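Carolina Mendes was already talking when I found her on the platform at Lorkness, coffee in one hand and a timetable in the other. She has been driving streetcars on the Clarine line for 8 years, and I'd been asking her for an interview since last September, so I wasn't going to complain that we did it on a bench!

I wanted to know about car 3969 first (of course I did). It's the oldest one still running in regular service, and people either love it or let it go by and wait for the next one.

"I love it," she said. "The seat is terrible, the heater has one setting, but you can feel the rails. On the new cars I have to look at a screen to know what I'm doing."

She told me the tricky part of the route is the hill down to Fonseca Street, where the leaves come down in the fall and the track gets slick. "You start braking at the bakery. If you wait for the stop sign, you're going to see the river."
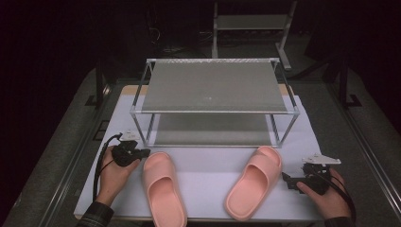 Belmiro Correia

We got on to the new timetable, which drops the early car to Pluter and adds 3 in the evening. I grumbled, as I used to ride that early one myself. Carolina was kinder about it than me.

"Some mornings I had two people on board, and one of them was asleep," she said. "In the evening they're standing all the way back to the door. I'd put the cars there too."

Has she ever thought about moving over to buses? She laughed so loud that a man with a bike turned around – and then she gave me a serious answer. The pay is a bit better, and the garage is closer to her house. "But with a bus you're fighting for your lane all day. I'd miss having my own track."

Her car rolled in a couple of minutes behind time, and she was off to take over from the other driver. I rode with her as far as the hill, and yes, she braked at the bakery.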